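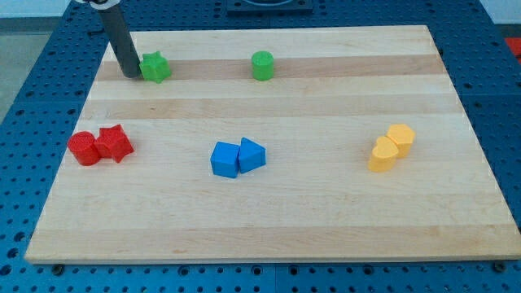 Hedvika Pešek, replying at 14:40: the board rocks on my bench too, but only with the grain running left to right. Have you tried turning it over?

**Item:** maple strip board, Nosgate
**Fault:** rocks on perforated blue metal table; shape blocks creep when the table is bumped
**Status:** open

- Turned over. Still rocks, less.
- Straightedge across the strips: cupped. Gap widest near the darker stripe.
- Table checked with a 300 mm level. Flat.
- Humidity in the Ritov store: 62%. Workroom: 40%.

Board moved to the workroom, stood on edge for 48 hours, both faces open to the air. Rocking reduced, still present at one corner.

**Next:** fit thin rubber feet, retest with the red and green blocks in August. If it still moves, order a replacement from Drastska.

Elli Jääskeläinen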